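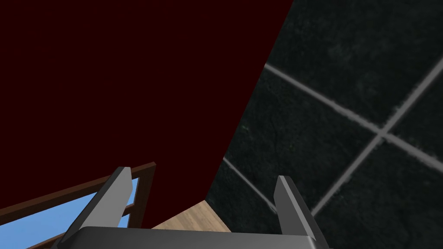

Debora Greco wanted to know, right at the end of last session, whether a slot that hasn't paid in a while is more likely to pay on the next spin. The short answer is no. The long answer is most of this handout, so thank you Debora, you wrote my lecture for me.

Session notes: return, hit rate and volatility

Bring these with you, and a calculator (the one on your phone is fine). If you missed the session on expected value, read the first chapter of the Vondráček reader before you try the exercises, because I'm going to use the idea without going over it again.

The toy game

Real slots have far too many reel combinations to work out on a whiteboard, so we're using a tiny one I call Mistolent. It has a single wheel with nine stops, all equally likely. You bet one credit. One stop pays 5 credits, one stop pays 3 credits, and the rest pay nothing. When I say "pays 5" I mean you get 5 back in total, and your bet is already gone. People trip over this every term! Casino tables often quote odds the other way, with your stake returned on top, so always check which one you're looking at.

Return to player

Add up what every stop pays and divide by the number of stops. That's 5 plus 3, so 8, divided by 9. You get 0.889, or 88.9 percent. This is the return to player, RTP for short, and the house edge is whatever is left over, so one ninth of a credit per spin, or 11.1 percent.

Now the bit I want you to underline. RTP is an average over a huge number of spins. It makes no promise about your evening. You can't play Mistolent once and get 0.889 credits back - there's no stop on the wheel that pays that. You get 5, or 3, or nothing.

What it does tell you is the cost of play, on average. Say you play 105 spins at one credit each. Your expected loss is 105 divided by 9, so 11.67 credits. Play 222 spins and it's 24.67. Notice I never asked how much money you walked in with. The edge works on the total amount you bet, and if you keep feeding your wins back in, that total can get much bigger than the cash you started the night with. I think this is the most useful thing in the whole course, and it's just a division.

Hit rate

The hit rate is how often the game pays anything. Mistolent has two paying stops out of nine, so 22.2 percent. In my game every hit is a real win, but plenty of modern slots will pay you back less than you bet and still play the happy music. That still counts as a hit on the data sheet. So when a review calls a game "generous" and quotes a hit rate, ask what the small hits are worth.

Volatility

Meet the second game, Cleriton. Same nine stops, same one credit bet, but now a single stop pays 8 and everything else pays nothing. Work out the RTP for yourself. Yep, 8 over 9 again, exactly the same! On the info screen these two games would show the same percentage, and they would feel nothing alike to play.

We put a number on that feeling with the standard deviation. I did the working on the board, so just the results:

Mistolent: standard deviation per spin 1.73 credits
Cleriton: standard deviation per spin 2.51 credits

If you want to check me, square each payout, average the squares over all the stops, subtract the RTP squared, then take the square root. Don't forget the stops that pay nothing. They add zero to the sum but they still count when you divide, and leaving them out is the mistake I see most in the homework.

A higher number means a bumpier ride. It doesn't make the game better value or worse value, and I'd like you to be a bit suspicious of anyone who sells you high volatility as if it did. 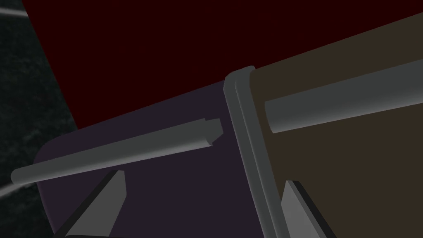
But surely nine losses in a row means something, was the comment from the back, and I heard a lot of agreement in the room. Fair enough, let's do it.

On Mistolent, the chance of losing one spin is 7/9. Spins are independent, so for nine losses in a row we multiply 7/9 by itself until we have nine of them. That comes to 0.104, a bit more than one time in ten. On Cleriton the chance of losing a spin is 8/9, and the same sum gives 0.346. So on Cleriton, if you sit down and play nine spins, you'll lose all of them more than a third of the time. A dry run like that is ordinary behavior for this game.

And the spin after the dry run? On Mistolent it's still 2/9 to hit, on Cleriton still 1/9. The wheel keeps no record of you. What fools us is mixing up two different questions:

What is the chance of a run of losses, asked before we start?
What is the chance of losing the next one, given that the run already happened?

The first gets smaller as the run gets longer. The second never moves. Write both of them out in full sentences when you do exercise 3, please, and don't skip straight to the fractions.

(One exception, for the careful readers. Some jackpots are built so they must pay before the pot reaches a stated limit, and then the size of the pot really does carry information. We'll get to those with the Dutel case later on. Everything in this handout assumes fixed payouts.)

Exercises

1. Design a third game on the same wheel, again with an RTP of 8/9, but with a hit rate above Mistolent's. Whole-number payouts only. Find its standard deviation.

2. A player bets one credit per spin on Cleriton for 222 spins. Give the expected number of hits and the expected loss. Then tell me, in words, why the real result will probably be something else.

3. Find the chance of no hits in the first two spins, for both games. Then find the chance of a hit on the third spin given that the first two missed.

4. A friend says they always switch machines after a big win because "it won't pay again for a while." Write them a reply of one paragraph. No formulas allowed! I mark this one on how clear it is, and last term it was the hardest of the four.

Hand in on paper or upload by Saturday. For exercise 1 show me the full list of stops, zeros included.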